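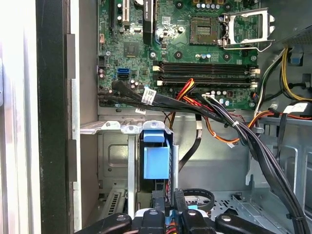 Figure 1. Donor tower with the side panel off: memory slots empty, processor socket open.

3. Build and first tests

The aim was to get our arm, Iltik, to fit memory modules into a desktop motherboard without a person guiding it. We worked in the shared workshop at Oltby, on the bench by the roller door. Feven Yilma wrote the control code, Obadia Wanyama printed the finger parts and I did the wiring and the test log. Bijan Shirazi lent us the force sensor.

3.1 Preparing the tower

The board stays in its case for all tests. We considered taking it out, which would have given the gripper more room, but a repair job is done with the board in place and we wanted to keep to that. The four memory slots lie close together, so the fingers have to come in straight. Cables are the other difficulty. A long black bundle held with a cable tie crosses the right side of the case, and the red, orange and yellow power wires plug in just below the slots. The planned path keeps clear of both.

The processor socket has its bracket raised and is treated as a no-go area. Any planned move that crosses it is rejected by the software before the arm starts.

3.2 Camera and control

The wrist camera finds the slots by their light end latches. Under the workshop lights the silver chassis gave false matches, so we limited the search to the green of the board. The control loop runs at 50 Hz. Elaheh Kermani suggested lowering the arm speed for the last 10 mm of travel and this is now the default.

3.3 Test log

By the end of December we had logged 204 approach runs with a dummy module cut from plastic sheet. Most of the early failures were in angle - the module reached the slot but leaned to one side. Obadia reprinted the fingertips with a shallower groove and the lean was reduced.

Real modules have not been tried yet. The next step is to set a force limit, then repeat the runs on the slot nearest the socket.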